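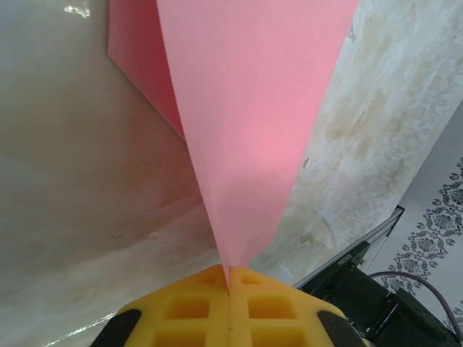
A reader from Endale wrote to ask why her paper cones always come open at the tip, even when she uses a lot of glue. She also said that the printed guides start with the glue and never with the rolling, and I think she is right. So this page starts with the rolling.

You need one large sheet of coloured paper, a glue stick and a clean, smooth table. I use the matte paper from Skado, but any paper that is a little thicker than printer paper will do. Tissue is too soft for this.

1. Make the sheet square. Bring one corner over to the opposite side, mark where it reaches, and cut off the extra strip.

2. Put the square in front of you with one corner pointing to your belly. This corner will be the tip.

3. Take the left corner and roll it toward the middle. Do not press it flat. The paper should stay curved — a hard crease here will show on the finished cone.

4. Hold the tip closed between two fingers and bring the right side around the first one. Pull it gently until the hole at the bottom is gone. If the hole stays, open everything and begin again with a tighter roll.

5. Put glue on the last 2 cm of the outer edge only, and press it down from the tip to the top. Keep holding for a slow count of 51. My neighbour counts to 20 and hers open again, so I keep my strange number.

6. Fold the top corner inside, or leave it standing if you want a flap to close over the sweets.

For the spring fair at Dronell we made 244 of these, and it took us over 3 evenings in May. Pale colours show every fingerprint of glue, so wipe your hands between cones. Let them dry lying on the seam.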